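Kimstead Garment Folding Set

Data card, June release. Maintained by Úna Lynch.

## Summary

Kimstead covers the handling of everyday clothing at home: picking up, shaking out, turning right side out, folding and stacking. It holds 472 clips and 3841 still frames. Bedding and shoes are left out.

## Contents

- `tops/` shirts, sweatshirts and jackets
- `bottoms/` pants, shorts and skirts
- `mixed/` piles with more than one garment
- `labels.csv` one row per clip

## Labels

Each row has a garment type, a fabric note and an action. Use `unknown` for the type when only part of a garment shows. Fabric notes are free text, so spelling varies. Clips with two actions get two rows.

Mesh panels are noted separately from the main cloth, and so are buttons, seams and loose threads. A typical fabric note reads "dark gray camo, darker mesh patches, small round button, frayed white threads at pinched edge." 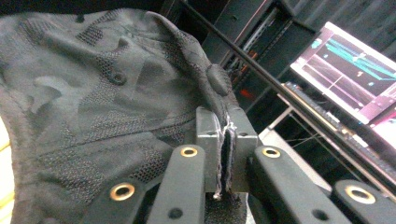
## Known issues

- Four clips in `mixed/` have no action label.
- Dark fabrics are sometimes tagged black when they are charcoal.

## Related

- Jinov Towel Set
- Prelik Sock Pairs
- Hebden Closet Shelves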